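May 18, 2021

Went to the open day at Dotuva with Dilruba. We took the early bus and still got there after the first talk had started, so we stood at the back. Malsha was supposed to come too but had a shift.

The building is smaller than I expected. Siyabonga Sithole, who runs the kitchen project, showed our group around. There were 19 of us at the start and fewer by lunch. He said most of their work is done in simulation now. They build a table and a few household things on the computer, put the hand in, and let it try the same job over and over. The job today was a cup and a dish rack. They do some 2000 tries overnight and look at the results in the morning.

We sat in front of a big monitor while Menaka Mondal ran it. She had the hand come in over the blue cup with the wooden rack standing off to the left, and stopped it there so people could ask questions.

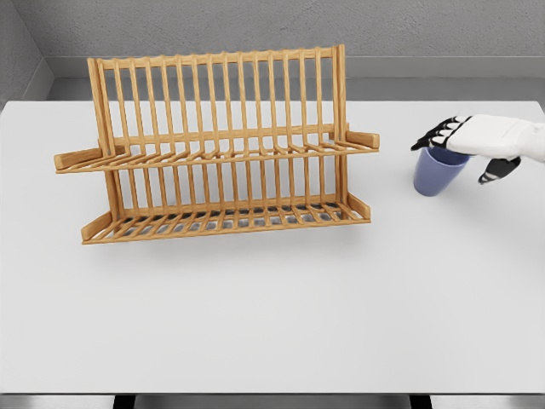
A man in the front row wanted to know why they don't start with plates. Menaka said they will, in September, but a cup is easier to grip and they want the fingers sorted out first. The thumb is what she spends her time on. If it closes too early the cup tips, and if it closes late the fingers do all the holding. She has changed the timing 19 times by her own count and keeps the old versions in a folder.

Dilruba asked if a hand trained this way works on a real cup. Menaka said sometimes. The real one slips more. They make the simulated cup heavier or lighter from one run to the next to help with that. I didn't follow the part about friction but wrote down the word "Gamage," which is what they call the program that changes the weights.

Lunch was sandwiches and a bruised pear. I talked to Sille Baldursdóttir from Fiterton, who was there to see if any of it could be used in their canteen. She didn't think so yet. She gave me her card.

Bus back was late. Dilruba slept most of the way. Home at 6:30, did the dishes, called Malsha and told her about it. She wants to go to the next one. Need to email Siyabonga for the slides.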